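Automation watch: Fulaten's suturing release, read with one eyebrow up

Version 4 of the Fulaten control software came out in November, and the notes that go with it say the stack can now "plan and tie" interrupted stitches. We have read those notes twice and the log summary once, and we would like to slow things down a little.

Three parts matter. Oler is the perception layer, which looks for the thread and works out where it runs. Anozie is the planner, which takes that guess and turns it into a path for both arms. Skellell is the tool for replaying logs and labelling what went wrong. Of these, Skellell is the one we would happily use tomorrow. It opens a long run without choking, it lets you scrub the joint angles against the video, and it doesn't hide failed attempts in a separate folder.

Oler worries us more. Thread is thin, dark, and crosses itself all the time - and the arms cross it too. The release notes give 1,607 labelled stills for training and 274 held back for testing, all from the same kind of practice pad under the same kind of light. A good score on a set like that tells you the software knows the pad. Loose ends left over from earlier stitches are a fair test of whether it can tell the live strand from the scraps, and the notes give no separate figure for them. We would have put that figure first.

Then the planner. Anozie redraws its path each time Oler changes its mind, and the log summary lists 659 replans. Is that a lot? It depends how many knots were being tied, and the summary leaves that out. It also lumps together small corrections and full restarts, so a nudge of the wrist counts the same as giving up and starting the loop again. Until those are split, the number can't be used to argue for anything, by them or by us.

Our other grumble is the word "autonomous", which turns up in the summary and then vanishes from the manual. The manual talks about "assisted steps", with an operator confirming each handover between the arms. Those are very different claims. We would sooner have the dull one with the timings attached.

None of this makes it poor work. The handover code is tidy, the settings are written in plain words, and you can turn the replanning off and see how far the first guess gets you - a switch more projects should ship with. We'll look again when the test set has a second kind of pad in it.

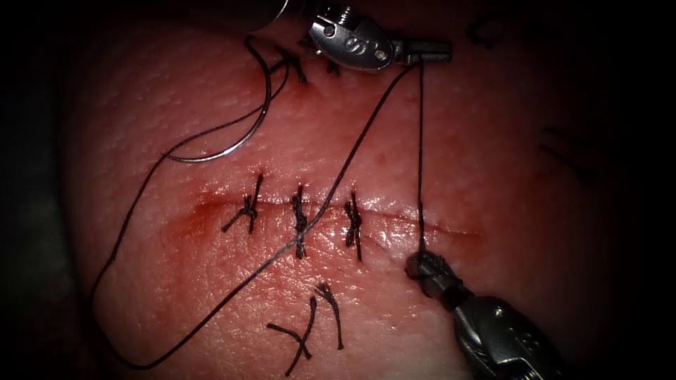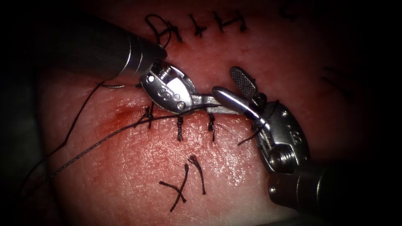

Two arms and dark suture thread over a part-stitched incision, with loose cut thread on the pad in the first view.

Related items
Replay tools compared: what a log viewer should show
Why we stopped trusting single-number perception scores
Reading release notes: a short grumble
Planner settings worth changing on day one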